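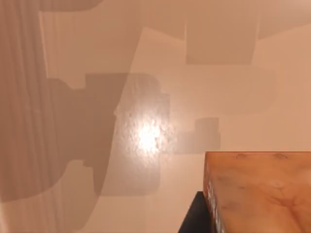
O Jarkeo é uma lista de nomes de cores em português, daqueles que as pessoas usam mesmo em casa, na retrosaria ou a discutir a tinta da sala. Comecei a juntá-los em julho, num caderno, e a coisa cresceu (demais!) até virar estes ficheiros. O que mais me diverte são os tons claros e quentes: uma superfície como esta, bege a puxar para o pêssego, com sombras cinzentas por cima, pode ser "pêssego", "salmão desmaiado", "cor de pele de santo" ou simplesmente "creme", conforme a família de quem responde.

O que está cá dentro

São 161 nomes, recolhidos em 50 conversas, divididos por dois ficheiros:

nomes.csv – o nome tal como me foi dito, a região e uma nota minha quando a houver
variantes.csv – grafias alternativas, plurais e diminutivos (sim, "azulinho" tem linha própria)

A coluna "regiao" pode vir vazia. Prefiro deixar em branco a adivinhar, e houve quem me dissesse só "lá de cima".

Vermelhos e verdes-azulados

Os vermelhos dão pouca luta: morango, cereja, tijolo, sangue de boi. Já entre o verde e o azul é uma guerra. "Turquesa" e "verde-água" aparecem trocados o tempo todo, e deixei os dois, sem corrigir ninguém.
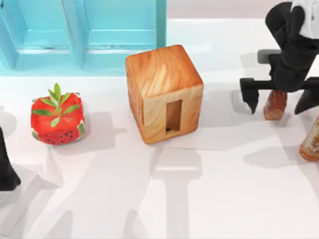

Vermelho-morango e turquesa.

Quem quiser juntar tudo numa categoria só pode usar a coluna "grupo", que é opinião minha e de mais ninguém – não a levem como norma. O "petróleo", por exemplo, já mudou de grupo cinco vezes. 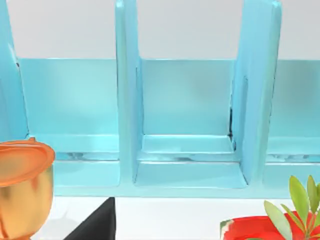

Limitações

Falei sobretudo com gente que costura ou pinta paredes, portanto há nomes de linha e de tinta a mais e nomes de automóvel a menos. Não há valores RGB nem tenciono pô-los. O Brasil está mal representado, e aceito contributos de braços abertos!

Como contribuir

Uma linha por nome, em UTF-8, com ponto e vírgula a separar. Se o nome já existir com outra grafia, vai para variantes.csv.

Última revisão: 5 abr. 2021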